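We use cookies to remember your settings. Accept | Manage choices

I had been meaning to visit Haltau's open day in Haltombridge for ages, and this September I finally got myself on the Wednesday morning bus (with sandwiches, thank goodness, as the line for the cafe was out the door!). Eleri Rosser met our little group and took us straight up to the laundry room, as they call it, where two-armed robots are being taught to fold clothes. What they are really doing up there is collecting examples. A person guides the arms through the whole job, every movement is saved, and then they start over with the next shirt. Each operator does 30 folds before lunch, and I must say I don't fold that many in a month.
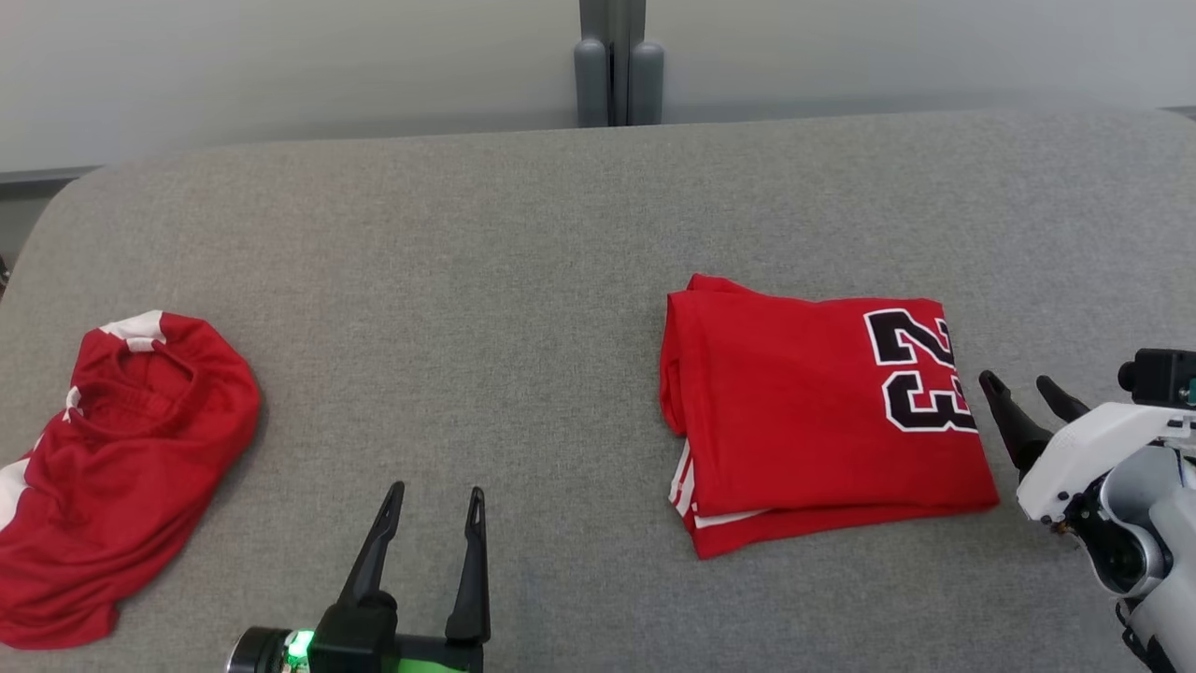 I asked Eleri whether the messy tries get thrown away, and she said no, a fold that goes wrong and gets put right is worth keeping, which cheered me up no end. Sports jerseys are the hard ones, she told us, with all that slippery fabric and the sleeves sliding out wherever they like. Huw Edwards let me have a turn at the controls on the practice table next door, and after 13 minutes I had produced something my mother would have quietly refolded. He saved it anyway! We stayed until they shut the doors at 5, and I still missed the talk on grippers.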